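Wood grain (table tops)

Wood grain is the pattern of lines seen on the surface of cut wood. On a table top it is often the first thing a buyer notices, and it also has practical meaning for how the top is planed, sanded and cleaned. This article treats the grain of pale wooden table tops used in homes and workrooms.

Origin of the pattern

A tree grows by adding a new layer under the bark. In countries with cold winters, the wood made in spring is usually different in density from the wood made in late summer, and by August much of the growth of the year is finished. When the trunk is sawn into boards, these layers are cut through and appear as lines.

The form of the lines depends on the direction of the cut. A board taken at a tangent to the rings shows wide arches and curved bands, similar to the height lines on a map. A board taken across the rings shows straight lines which lie close together. Both forms can be present in one board, and the change between them is gradual.

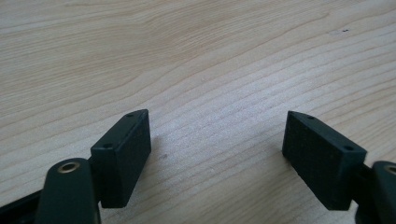
In the joinery trade of Wemside, the curved form is called "hill grain" and the straight form "rain grain". The same words are used in Dirbridge, but not in Cledville, where joiners speak only of open and close grain. The Usman workshop in Dirbridge kept a pattern book with 230 drawings of table tops, arranged by the kind of line and not by the kind of tree.

Surface and finish

Pale wood is commonly finished with oil, wax or a clear varnish. Oil makes the lines a little darker. A satin varnish reflects light softly and changes the colour less, although many varnishes become yellow with the years.

Sanding is done along the grain. Scratches made across it remain visible under the finish, above all when light comes from the side. The Usman workshop ended its sanding with paper of grade 200.

Marks and care

Small dark specks in pale wood may be tiny knots, mineral marks or only dirt. Dirt can be removed with a damp cloth, while the other two belong to the wood. Grey smudges are often left by metal or by hands, and on an oiled top they can be rubbed away with fine paper and new oil. A varnished top should be wiped only, as rubbing can break the film.

See also: Annual ring; Joinery in Wemside; Table

Contact us | Copyright and reuse | Last changed 12th April | Back to top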